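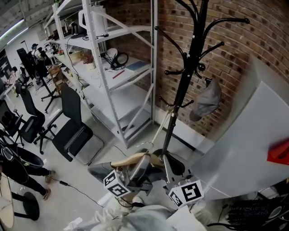

Gallery / Studio corners

October at Bikberg, and we've been putting the far end of the room in order — such a satisfying job! It's all coming together after the move from Ploltton, and I love how it's shaping up.

The black coat rack by the brick wall, with a grey cap on one of the lower hooks. I'm so fond of those curly hooks with their round tips, and there's plenty of room for winter coats.

White metal shelving to the left, with headphones on a middle shelf and a little potted plant further along. Black office chairs line the aisle beside it. More from the kitchen end soon!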